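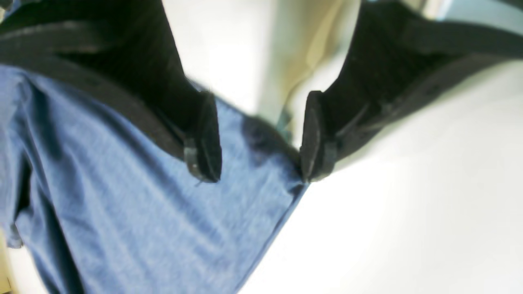 Textile Care and Finishing, Level 2
Unit 4 handout: Folding woven cloths on a flat table
Issued by Lucinda Tillman. Revised 2025-07-15.

4.1 Scope

This unit covers plain rectangular cloths with four hemmed edges and no fastenings. Shirts, fitted sheets and anything with elastic are left for Unit 6. Read section 4.3 before the practical, and bring the worksheet from Unit 3.

4.2 Terms used in this unit

Face: the side meant to be seen when the cloth is in use.
Back: the other side.
Hem: the turned and stitched edge.
Crease: a line pressed or set into the cloth. A crease may be wanted or unwanted.
Fold: a place where the cloth turns over on itself. A fold becomes a crease under weight or heat.
Ridge: a small raised fold standing clear of the table. Ridges are useful for picking up cloth from the middle, where there is no free edge to hold.
Bunching: several folds lying together with no common direction.
Flap: a part of the cloth that lies flat but is turned over another part.

Students often use "fold" and "crease" as if they meant the same. Keep them apart in written work.

4.3 Behaviour of crumpled cloth

A cloth dropped on a table seldom lies in one layer. Usually one part lands flat and the rest bunches beneath or beside it. The flat part is misleading, as its outer line may be a true hem or may only be the outside of a fold. Run a finger along it. A hem is thicker and has a stitch line; a fold is smooth and gives when pressed.

Stiffness matters more than size. A firm weave holds a few large folds and opens readily when one edge is drawn out. A soft weave makes many small folds, and pulling at one corner tends to tighten the rest. Long diagonal creases usually mean the cloth has been pulled across the weave. They do not respond to patting. Draw the cloth straight along the threads, first one way, then the other.

Dark cloth on a pale table gives a clear outline but hides the inner folds. Pale cloth on a pale table does the opposite. Set the lamp low and to one side in both cases.

4.4 Finding the first corner

1. Look for the largest flat area and start from its outer line.
2. Test the line as in 4.3. If it is a hem, follow it in either direction until it turns.
3. If it is a fold, lift the upper layer by pinching a ridge between finger and thumb, and turn it back towards the bunched side.
4. Hold the first corner down with one hand. Keep that hand still until the second corner has been found. 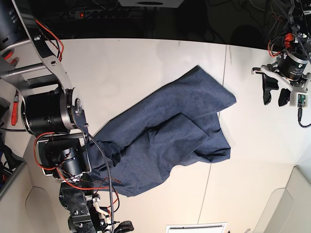
4.5 Opening and squaring

With two neighbouring corners held, lift the edge clear of the table and lower it again away from you. Let the far part of the cloth settle before letting go. Smooth from the middle outwards with the flat of the hand.

The cloth is square when opposite hems are parallel. A cloth that will not square has probably shrunk unevenly. Note this on the worksheet and fold to the shorter side.

4.6 Folding sequence

First fold: long side to long side, face outwards.
Second fold: short side to short side.
Third fold: only if the cloth is to be shelved upright.

Match the corners first and the edges second. Press each fold once with the side of the hand.

4.7 Reading

Alcantara, D., Flat Work: A Bench Manual, Povley, chapters 2 and 3. The October reprint has the corrected diagrams.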